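Hard and Soft Tap Water in Clostier: A Comparison Using the Soap Test
Summer Science Project, Final Report

Summary: Tap water was collected on both sides of the Veres River and tested for hardness with soap solution. Water on the east side was much harder than water on the west side. The report also looks at what this means for kettles, laundry and water heaters.

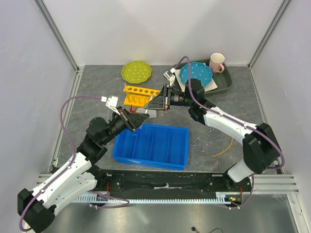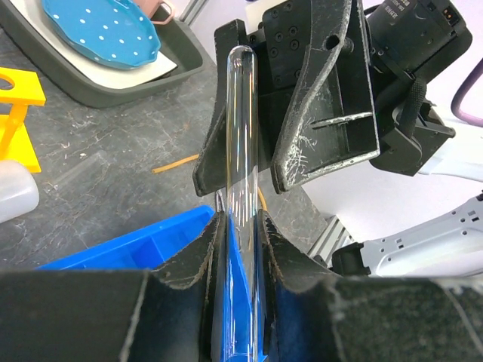
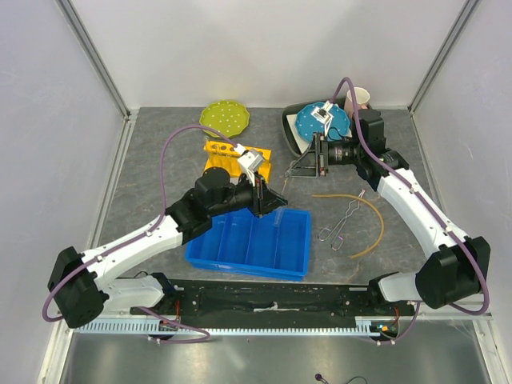
Clostier, Jul 19, 2025

Introduction

People in Clostier have always said that the water is different depending on which side of the river you live on. On the east side, shower doors get cloudy and coffee makers stop working early. On the west side people complain that they can't rinse the shampoo out of their hair. I have lived on both sides, and I wanted to find out if the difference could be measured with simple materials.

Hard water is water that has a lot of dissolved calcium and magnesium in it. Rain starts out with almost none. When it soaks down through rock such as limestone, it picks up these minerals on the way. Water that stays on the surface, in streams and lakes, usually has less time to do this, but it depends on the ground it runs over.

The town has two supplies. The west side gets treated water from the reservoir on the upper Veres. The east side gets water from the Dimach wells, which were drilled into limestone when the town spread across the river. The two systems are connected by a valve under the bridge, and the water department told me it is normally closed in summer.

My question was: Is the tap water on the east side harder than the tap water on the west side, and is it the same everywhere within each side?

My prediction was that the east side would be harder. I also predicted that all the taps on one side would give the same result, and this part turned out to be wrong.

Background

Soap and hard water do not get along. Soap is made of long molecules, and one end of each is attracted to water and the other end to grease. When calcium is present, the soap joins up with it and makes a gray-white solid that does not dissolve. This is soap scum. Until the calcium is used up, the soap cannot make lasting suds. So if you add soap a drop at a time and shake, the amount you need before the suds stay is a measure of how hard the water is.

This was a common way of testing water before better methods came along. It is less exact than the titration used in a real water lab, and it does not give you calcium and magnesium separately. It is good enough to compare one sample with another if everything is done the same way each time.

There are two kinds of hardness. Temporary hardness comes out of the water when it is boiled, and it leaves the white crust in kettles. Permanent hardness stays in the water after boiling. Limestone water usually has a lot of the temporary kind.

Materials

Sample bottles with caps, rinsed three times
Identical clear jars with lids
Soap solution, made from Serkarar plain liquid soap and distilled water
Dropper
Small measuring cylinder
Ruler
Distilled water for the blank
Kitchen kettle
Notebook and labels

Serkarar was picked for being a true soap with no added softeners. A lot of liquid hand soaps and all dish liquids are detergents, and they foam well even in hard water. I tried a dish liquid first and every sample foamed right away, so that day's results were thrown out.

Method

I collected water from 12 taps, half of them on each side of the river. Every tap was a cold kitchen tap. I asked each household if it had a water softener, and if it did I went to a different house on the same street. The tap was run until the water felt steady and cool, then the bottle was filled to the top and capped. I also collected rain from a clean bowl on our porch roof, which made 13 samples in all.

For each test I measured the same amount of water into a jar, added one drop of soap solution, put the lid on and shook it. Then I set it down and watched. If the suds fell apart, I added another drop and shook again. The end point was a layer of suds that stayed across the whole surface for one minute. Each sample was tested three times on different days and I used the middle result.

The blank was distilled water. It tells you how much soap is needed to make suds when there is no hardness at all. It came out at 2 drops, and I did not subtract this from the other results.

For the second part, I boiled water from each side in the kettle, let it cool in a covered jar overnight, poured it off the sediment carefully and tested it again.

Results

Distilled water took 2 drops and so did the rain. The suds in both were high and white, and the water underneath stayed clear.

The west side taps were all low. The middle result for the west side was 12 drops. The water went slightly cloudy. There was very little variation from street to street, and repeated tests of the same sample agreed closely.

The east side taps were higher, and they were spread out. The highest was 70 drops, from a house on the hill road, close to the Dimach pumping station. In this sample the soap made gray flakes that floated on top, and for most of the test there were no suds at all. Taps farther down the hill, toward the river, took less soap. The one nearest the bridge took 13 drops, hardly more than the west side. I went back and collected from that tap again on a different day and got the same answer.

After boiling, the east side water needed far less soap than before, though still more than the west side water. There was a fine white powder at the bottom of the jar. When I put a few drops of vinegar on the powder it fizzed, and this is what a carbonate does. The west side water hardly changed with boiling.

Discussion

The first prediction was supported. East side water is harder, and most of its hardness is the temporary kind. This fits with wells in limestone.

The second prediction was not supported. I had expected the east side to be the same all over, since it comes from one set of wells. The drop toward the bridge was a surprise. One explanation would be that the valve under the bridge is letting some reservoir water through. Another would be that the houses near the bridge were hooked up to the old west side main before the wells were drilled and were never changed over. I asked at the water department counter. They said they would have to look at the older drawings, and I have not heard back from them yet. A third possibility is that the household has a softener that the people living there do not know about. They rent, and the basement is locked, so I could not check.

If I had more time I would collect from every street between the bridge and the hill and draw a proper map. That would show if the change is gradual or if there is one street where it jumps. A gradual change would suggest mixing in the pipes. A sudden jump would suggest separate mains.

What it means at home

Scale from temporary hardness settles wherever water is heated. In a kettle it is easy to see and easy to remove with vinegar. In a water heater you can't see it. It builds up on the heating element or at the bottom of the tank, and the heater has to run longer for the same hot water. Several east side families told me they had replaced a heater element, and on the west side this was not something people brought up. I did not do a real survey, so this can't be used as a result.

Laundry is the other place where it shows. Modern detergents are made to work in hard water, but the amount printed on the box usually depends on hardness, and most people I talked to had never looked at that line. West side households could probably use less than they do.

Hard water is not considered a health problem. A few people asked me if theirs was safe to drink, and my test does not say anything about that. It only deals with hardness. The town's yearly water report covers the rest.

Sources of error

The drops were not all the same size. When the dropper was held at an angle, the drops came out smaller. I started holding it straight up after the first day and repeated the tests I had already done.

Shaking by hand is never the same twice. My arm was tired by the end of the harder samples.

Deciding when the suds have lasted for a minute is easy with soft water and difficult with hard water, where the scum looks like suds. I tilted the jar to check. Scum sticks to the glass and suds slide.

The soap solution turned a little cloudy after several days and a new batch had to be made. I tested the blank again with the new batch and it gave the same number as before.

Conclusion

Tap water from the Dimach wells is harder than tap water from the Veres reservoir, and boiling removes a large part of the difference. Hardness on the east side is not even, and it is lowest near the bridge. The cause of this was not found.

Sources used

Clostier Water Department, yearly water report and a conversation at the front counter
Class textbook, chapter on solutions
Label on the Serkarar plain soap bottle
Town library, local history shelf, folder on the Dimach wells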